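Tolerances Belong on the Drawing, and So Does the Reason

7 April 2018
By Zhiqiang Xiong

A drawing that crossed my desk last month called for a flatness of two thousandths on the underside of a cover plate. The cover plate keeps dust out of a junction box. It touches a foam gasket, and the foam gasket compresses by more than the thickness of a coin. The shop quoted the part at $341. With the flatness callout removed, the same shop quoted it at $60.

I called the engineer who had signed the drawing. He had copied the title block and general notes from an older part, a pump housing, and the flatness note came along with them. He did not know what it was for. Neither did the checker, who approved it on the grounds that a tight tolerance cannot hurt the function.

My position is that a dimensional tolerance tighter than the shop default should not be released without a written reason, and that the reason should travel with the drawing. One line is enough. "Bearing seat, press fit." "Seals against O-ring, see assembly." "Clears moving link at full travel." If the designer cannot write the line, the default applies.

The usual objection is that drawings are already crowded. Some are. But the crowding comes mostly from notes that repeat the standard, from three views where two would do, and from reference dimensions added to save the reader a subtraction. A field of 40 characters in the callout table costs less space than any of these. Where there is truly no room, the reason can go in the model file, provided the shop is given the model file. Many shops are not. 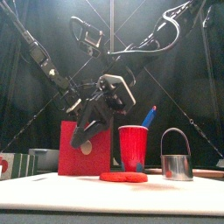 The second objection is more serious. Some designers hold that a shop should make what is drawn and has no business knowing why. I worked under that rule for the first part of my career, at a supplier called Sutcliffe that made valve bodies to other people's prints. It produced parts that met the print. It also produced a large number of scrapped parts that would have worked, and a smaller number of accepted parts that did not. In one case a bore was held to size over its full depth when only the first half inch mattered. The tool deflected near the bottom, the bottom was out, and we scrapped the lot. The customer, Allus, reordered and paid for expedited delivery. Their own assembly drawing, which I saw much later, showed nothing in the bottom of that bore except air.

A machinist who knows the purpose of a feature will fixture the part differently. He will cut the critical surfaces in one setup and leave the others for the second. He will put the inspection time where it matters. None of this requires him to change the print or to make design decisions. It requires him to know which of the 30 dimensions in front of him is the one the assembly depends on, and a bare number does not say so. Designers who use tight tolerances as a way of marking importance are sending the right message by the most expensive route.

There is a records problem as well. Parts outlive the people who drew them. Last July I reviewed a legacy package from Rimum, a company that had been bought twice, and tried to decide which tolerances could be relaxed for a change of process from machining to casting. The package was complete in the formal sense. Every revision was logged. The revision log for one bracket said "tolerance was .005, now .002" and gave initials. We kept the .002 and machined the casting afterward, which removed most of the savings, and I still do not know whether we had to.

I do not think software will fix this. The Furnen package we use can flag any tolerance tighter than a set limit and demand a comment before release. We turned the feature on. Within a few weeks the comment field was full of "per design" and "required." A form can make a person type, and the rest depends on whether the checker is willing to send the drawing back. Ours now does, after some argument about schedule, and release takes a little longer than it did.

Process capability should be part of the same conversation. A designer ought to know what the default tolerance block costs to hold in aluminum, in stainless and in molded plastic, and these are three different answers. Most title blocks I see carry one set of values for all of them, inherited from whoever set up the template. Start there. Print the template, ask the two shops you use most what they hold without special effort in each material, and correct the block before touching any individual part.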